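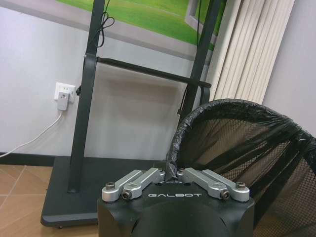 Gripper at a display station in the Stolitwood practice rooms.

Call for Participants: Residential Services Staff, Floor Pickup Study

Stolitwood Residential Services invites current employees to take part in a paid workplace study on the use of two-armed robots in furnished guest rooms. The study concerns one task, the clearing of small items from floors before vacuuming, and the changes this task may bring to the work of room attendants and shift leads.

Background

Stolitwood maintains 183 furnished rooms at its Ellis and Siliņa properties. Picking up from the floor is part of every room turnover, and attendants have named the repeated bending as the part of the job they would most like to see reduced. Management has agreed with staff representatives that no position will be cut and no shift shortened during the study or as a result of it.

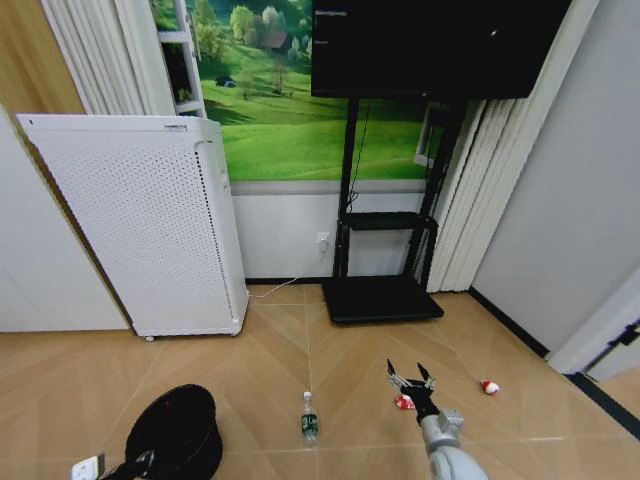 Participants will work in pairs for 2 hours per session, over six sessions beginning in July. One member of the pair prepares the room and records each pickup; the other supervises the robot and decides when to stop it. The two trade places at the midpoint of every session. Training is provided by Jitard, the contractor responsible for the equipment, and no technical background is needed.

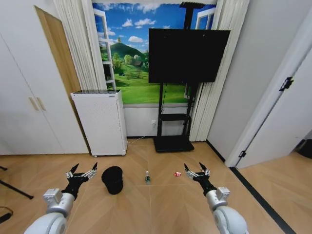 The judgment of experienced attendants is central to the study. Participants will be asked which items may be handled by machine, which should be left for a person, and which should be reported as guest property. A small bottle and a flat red-and-white object may lie within a short distance of each other on the same floor, and an attendant knows that they may call for different treatment. These decisions will be written down in the participants' own words and used to revise the room turnover procedure.

Who may apply

Applicants must have worked at least six months as a room attendant, floor supervisor or shift lead. Applicants should be able to stand for an hour at a time. Staff on modified duty are encouraged to apply.

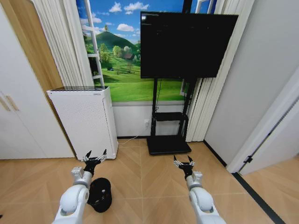
Pay and conditions

Sessions are paid at the regular hourly rate plus a completion payment of $2000 after the final session. Participants may withdraw at any time and will be paid for all hours worked. Individual results will not be used in performance reviews.

To apply, submit the study form to Indrek Jaunzems, Workplace Relations, at the Ellis office. Questions about duties and safety may be directed to Konrad Camenzind, Study Lead, between 9 a.m. and 3 p.m.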